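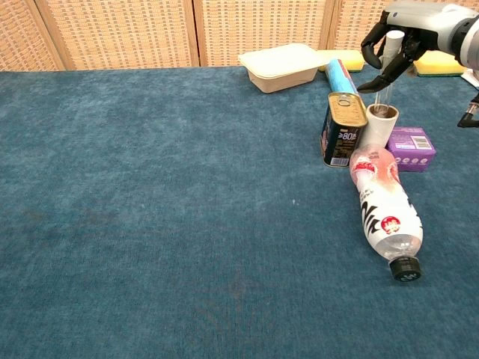
4.2 Estimating the insertion axis under occlusion

The insertion controller described in Section 4.1 assumes that two lines are known: the long axis of the held object and the axis of the receptacle. In our earlier system both came from a single pose estimate made before the grasp, when nothing stood between the camera and the parts. That estimate goes stale as soon as the fingers close, as the object can turn or slide in the hand. We therefore estimate both axes again during the approach, using the chest camera only. Figure 3 shows the kind of view the estimator has to work with. The clear tube is held upright with its lower end in line with the mouth of the white cardboard cylinder, the fingers curl around it, and the base of the cylinder is hidden behind the bottle in front. The cylinder also leans slightly, so a controller that took the table normal as the insertion direction would start with an angular error before any error in the grasp is counted.

Figure 3. Insertion stage as viewed by the chest camera. The held tube is clear in its lower part and has a white cap. The base of the receptacle is occluded by the bottle.

The receptacle is the simpler of the two. We fit an ellipse to the rim of the opening and recover the plane of the rim from its shape and the known diameter. A single ellipse gives two possible planes. We choose between them using the visible side wall, whose outline must agree with the projected axis. The side wall does not need to be seen down to the table. In practice a short strip below the rim is enough, and the estimator discards any outline points that lie on the mask of a neighbouring object. Where less than a quarter of the wall is left after this step, the node reports low confidence and the planner asks for a small sideways move of the torso before trying again.

The held object is harder. Depth readings on clear plastic are unreliable, and the pixels inside the tube mostly carry the appearance of whatever is behind it. We do not use depth on the clear part at all. The opaque cap gives a stable starting point: its two side edges are extracted first, their midline is projected downwards, and a narrow search band is opened along that line. Within the band we look for pairs of weak edges which are close to parallel and whose spacing matches the tube model. Edge pairs that would pass through a finger are kept, with the covered length treated as missing. The fingers are masked from the joint encoders and the hand model, which has proved more dependable than segmenting them in the image — glossy shells and black links behave very differently under the same lighting.

Both estimates are passed to a small factor graph held by the Lestov planning node. The graph has one state for the pose of the object in the hand and one for the receptacle in the robot base frame. The first is tied to the hand kinematics with a loose prior, and the second is assumed fixed unless the wrist force sensor reports contact. Contact loosens the receptacle prior for one second. We added this after finding that light cardboard parts shift when they are touched at the rim, and that the graph, trusting its old value too much, would steer the tube into the wall a second time.

Clutter enters the problem in two ways. The first is through false edges. Printed packaging has many long straight lines, and some of them match the spacing of the tube by chance. Restricting the search to the band below the cap removes most of these. The second is through the motion itself, as the fingers need room on every side of the receptacle. The planner keeps a coarse set of convex hulls for the neighbouring objects, each grown by a fixed margin, and scores wrist orientations by the clearance left for the whole hand. Hulls are updated only when the hand is outside the view of the object concerned. Otherwise a partly covered object tends to shrink in the map, and the planner then moves into space that is still occupied.

We tuned the estimator on 268 recorded approaches and kept a further 259 for testing. All used cluttered layouts set by Bohdana Holovko, who took no part in writing the perception code. The test recordings contain 2,822 labelled frames. Labels were made by hand on the rim, the cap and the lower end of the tube. Frames in which the lower end had already passed below the rim were left out, since the controller has by then switched to force feedback and the visual estimate is no longer used.

The complete loop, from image to updated axes, was held to a budget of 240 milliseconds. Most of that time goes on the edge search, and the factor graph adds little. The approach speed is limited so that the hand cannot travel further than the rim clearance between two updates. This makes the last part of the motion slow, and we have not tried to hide that by predicting ahead. A predictor was tested in Nyaga, our simulator, where it worked well, but on the robot it responded badly to small movements of the tube between the fingers and we took it out.

Two failure cases remain. When the cap itself is covered by a finger, the search has no starting point and the node falls back on the pose from before the grasp, with its variance raised. The second case occurs when the background behind the clear part has a regular pattern of horizontal strips, such as a woven screen. The strips bend at the tube wall and produce many short edges in place of two long ones. Joining these into a line is possible but slow, and our present method simply lowers its confidence. Section 4.3 explains how the controller uses that confidence value to choose between continuing, pausing and backing off.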